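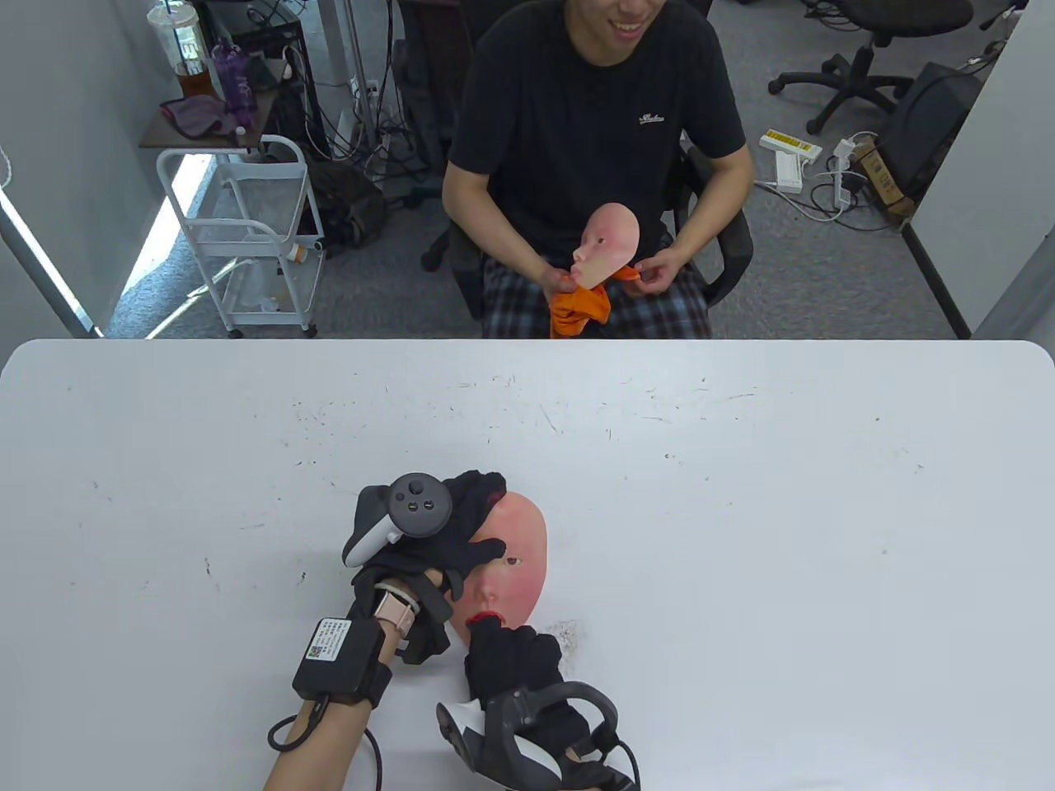

Compré la mesa blanca Hakden en febrero, para el taller donde preparamos máscaras de silicona para teatro, y quiero escribir mi opinión después de usarla bastante. Español no es mi primera lengua, pido paciencia con los errores. La superficie es rectangular y muy clara, y esto tiene su lado bueno y su lado malo. Bueno, porque una máscara de color piel se distingue muy bien encima, y se puede revisar la zona de los ojos y el borde de los labios pintados sin forzar la vista. Malo, porque se nota todo: los roces grises, los puntos, las marquitas repartidas por el tablero y también las migas que quedan al lado de la pieza.

Pagué 173 euros con el envío incluido. En la misma tienda tenían la Lavico, un poco más cara y con el tablero gris, y dudé entre las dos durante varios días. Elegí la Hakden por la medida. Nuestra habitación es estrecha y necesitaba que dos personas pudieran trabajar una enfrente de la otra, cada una con su máscara, y que todavía se pudiera pasar por detrás de la silla.

El montaje lo hice sola en una tarde. Las instrucciones vienen solamente con dibujos y son correctas, menos el paso 12, donde el dibujo de la pata está al revés y tuve que desmontar y empezar otra vez esa parte. Los tornillos vienen en una bolsa sin separar. Recomiendo apretarlos de nuevo después de la primera semana, porque los míos se habían aflojado un poco.

En cuanto a la limpieza, he probado varias cosas. El polvo del silicona sale con un paño seco. El colorete que usamos para las mejillas sale con agua tibia y jabón, si no se deja hasta el día siguiente. El rojo de los labios es más difícil y a mí me ha dejado una sombra rosada en una esquina. Los roces grises no salen con nada suave. Probé con la crema limpiadora Gitard y aclaró algunos, pero también dejó la superficie menos brillante en ese sitio, así que no la usé más.

La estabilidad me parece buena. Para pintar los labios apoyo los dos codos y la mesa no se mueve. Cuando la persona de enfrente se levanta apoyándose en el borde, sí se siente un movimiento pequeño. La altura es cómoda con una silla de oficina normal, y no se puede cambiar.

Lo que me falta es un lugar para guardar. La mesa no tiene cajón y los pinceles acaban siempre encima, junto a la pieza. Al final pongo las telas y los botes en un carrito aparte. El fabricante vende un cajón para atornillar debajo, pero estaba agotado cuando pregunté.

También quiero decir algo sobre la entrega. La caja llegó con una esquina golpeada y el tablero tenía un golpe muy pequeño en el canto. Escribí a la tienda, Oyelaran, y me ofrecieron un descuento para otra compra. Lo acepté, aunque habría preferido un tablero nuevo.

La compraría otra vez para trabajos con piezas claras o para coser. Para quien trabaja con pintura oscura todos los días, creo que es mejor la gris, o poner encima una lámina de corte. Mi nota es cuatro de cinco.

Opinión publicada el 6 de abril de 2023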